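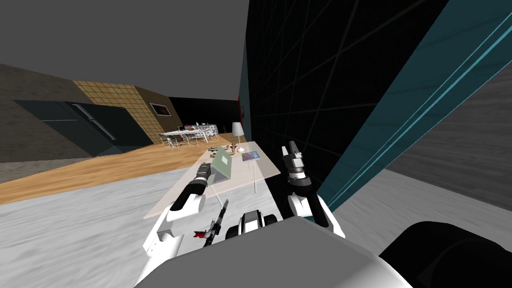 Greltico home chore simulator: two arms, one desk, a lot of tidying to get through.

I've been waiting years for a robot that will clear up after me, so when Tosten put out the home edition of Greltico I cleared my evenings and dove in. It's a simulator, so nothing gets delivered to your door. You get a virtual two-armed robot, a set of furnished rooms and a list of chores, and you find out how far today's control software can get with them. I've had it since May and I'm still loading it up after supper most nights!

The rooms are the best part. They have the sort of clutter real people leave lying around: a laptop left open, a tablet beside it, bits and pieces at the far end of the desk. Most demos I've tried give the robot a red cube and a green cube and call it a day. I'd much rather watch it deal with a power tool that needs putting away (my own garage in Rillville could use the help).

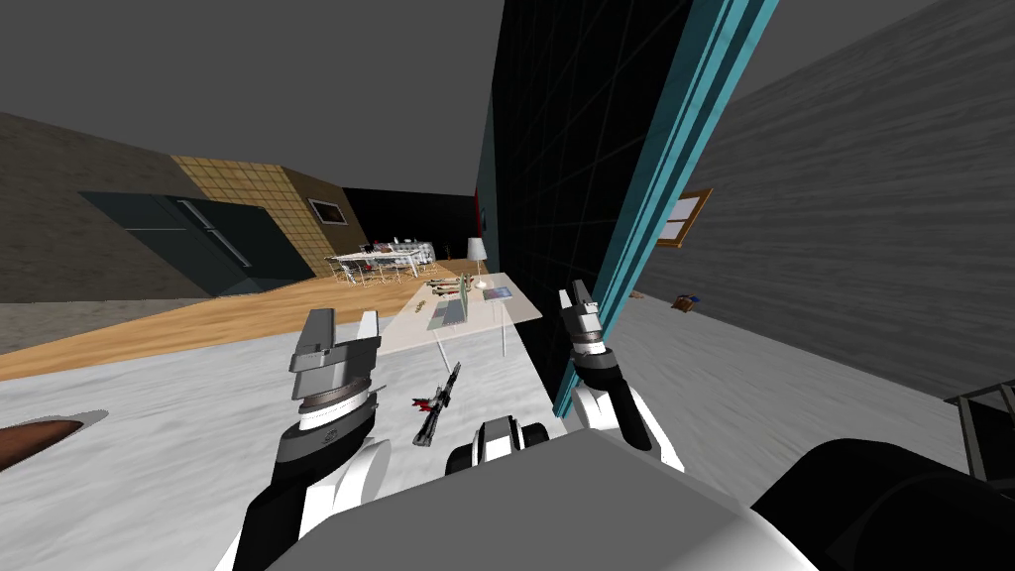 Picking things up is where I've spent most of my time, and it's where you learn the most. Soft toys and empty mugs went well for me. Out of 20 tries at moving a mug from a counter to a sink, the stock controller missed 2, and I was grinning like a kid. Long, lopsided things are a different story. The grippers are plain two-fingered ones, and if they close on the wrong spot the heavy end swings down and you start over. Handing something from one gripper to the other works maybe half the time, and I cheer out loud when it does.

So can machines do the housework yet? Going by this, a few bits of it, slowly. Wiping a clear tabletop, yes. Tidying a desk where every object is a different shape and has its own proper home, no, and folding a fitted sheet is a comedy. My friend Colleen Dufour works in a parts warehouse and figures the shop floor will get there well before the kitchen does, as the bins there stay put. I think she's right.

A few grumbles. The camera controls take getting used to, and I had the whole room leaning sideways more than once. Glass and see-through surfaces slow my computer to a crawl. The manual skips from setup straight to writing your own controllers, and I only got through that bit thanks to Holger Sandberg's posts on the user forum.

It's 99 dollars for the home edition, with 5 rooms included. For a hobbyist who likes to tinker, that's a fair price and I'd pay it again. If you were hoping to have your dishes done, hang on to the money for now. I'm off to try the laundry room again with the grip force turned down.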